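Satti 2 review: a planner I'd pay for, with a perception add-on I wouldn't (yet)

Posted 9 February 2018

I've had Satti running on our two-arm setup at Minthorpe since December, long enough to stop being dazzled by the demo videos. Short version: the motion planning is great, the object detection is so-so, and the log viewer might be my favorite part of the whole thing!

Our test jobs are small and fiddly. Blade fuses, a fuse box, little metal fittings, all on a flowery tablecloth, which is a pretty mean background for any vision software.
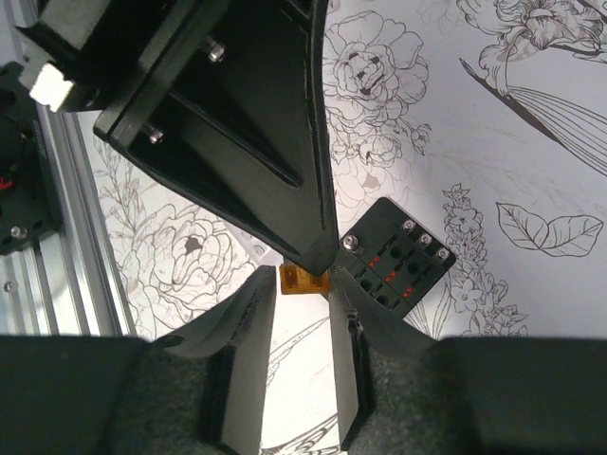
Where Satti shines is keeping two arms out of each other's way. You give it both goals, it works out who goes first, and you can drag the timing around on a slider if you don't like the answer (I usually don't touch it). I logged 2660 plans and only 621 needed a second try, most of those with the grippers close together. Our old tool, Fondunora, would just give up and sulk.

Detection is a mixed bag. Bright plastic parts are easy for it. Shiny metal on a busy print, not so much – it kept wanting to box up bits of the pattern until I raised the confidence cutoff, and then it got shy about the real parts.

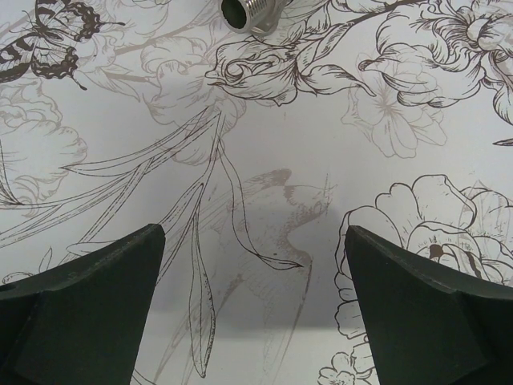
Threaded fitting on the printed cloth, seen beyond the gripper fingers.

The Aldale plugin helps with that, but it's a separate license and the setup guide skips a step (restart the camera service before you load your calibration). Replay is lovely, though. You scrub back and see joint angles and camera view side by side.

Four stars from me. I'm renewing the planner and holding off on the detection pack until the next release.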